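Robots in the prep kitchen, part whatever

15th June — by Zuzanna Jakubowski

Quick one, I'm on break and my phone's at 11 percent.

So Konley (that's the catering place, for anyone new) is getting an arm. Two arms maybe. We do over 3,000 lunch boxes a week out of a kitchen built for half that, and the produce station is where everything backs up. Always has. Washing, sorting, handing stuff along to whoever's on knives. I did it for 2 years and my wrists still complain.

Trukiteo is doing the setup. Before anything gets bolted down they run it all in simulation — a fake kitchen on a screen, fake vegetables, the real arm's shape and reach. They sat us down after the morning shift and went through it. I expected to hate it. Didn't, mostly.
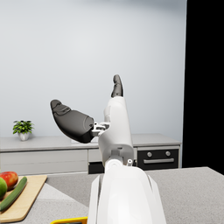

The arm in the simulated kitchen, cucumber and apple waiting on the board.

First thing everybody said was that no kitchen of ours has ever been that clean. Also a potted plant! Ours would last a day.

But then the questions got good. Where do I stand when it's moving. Who stops it. What does it do with a cucumber that's gone soft at one end, because I can feel that and bin it without thinking. The Trukiteo people wrote that last one down, so I guess that was a new one to them. They're coming back in July with answers, supposedly.

What changes for us, as far as I can tell: produce goes from three people to one plus the arm. The other two move to packing and the allergen checks, same pay, and we got that in writing. Good. Less good — produce was the chatty station. You stood accross from someone for four hours and knew all about their kids by the end of it. Packing is loud and you face the wall. I brought that up and got a nod, the kind where you can't tell.

And whoever stays on produce is basicaly minding a machine. Some of the girls want that job badly, some wouldn't touch it. I put my name down for the training. Want to see what it's like before I have opinions.

Ok, timer's going, back to the onions. More when the July visit happens.

Last updated: 15 minutes after posting, fixed the pay bit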